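House rules for the robot bench

When I sat down with Pankaj Mishra at Tevstead, he had already poured the tea and was halfway into his favorite subject, which is what ought to be on the bench before an arm is allowed to move. He wrote the Mirketti rules, now 29 of them, and he is fond of every one (he says the first draft had 90, bless him).

"People want to talk about speed limits," he told me. "I want to talk about labels! If a person can't tell what a box of tips is for, don't start the run."

He likes a plain dark cloth, and handwriting on the lid is fine with him, so long as somebody else can read it.
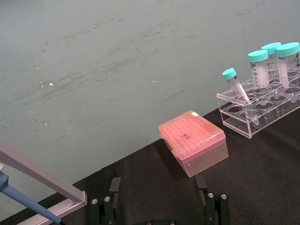

On leaning tubes and other small things

Rule 34 was dropped last May, and he still misses it a little. It said every tube must be seated upright before the run begins — a leaning one goes back in its hole by hand, with the arm stopped. "We folded it into the start check," he said, "and I do worry that people skim the start check."

Sengar, the sister lab, is trying the same rules now, and Pankaj is waiting to hear which ones they argue about.

Last updated 17/02/2025
Contact Tevstead | Copyright Tevstead | Back to top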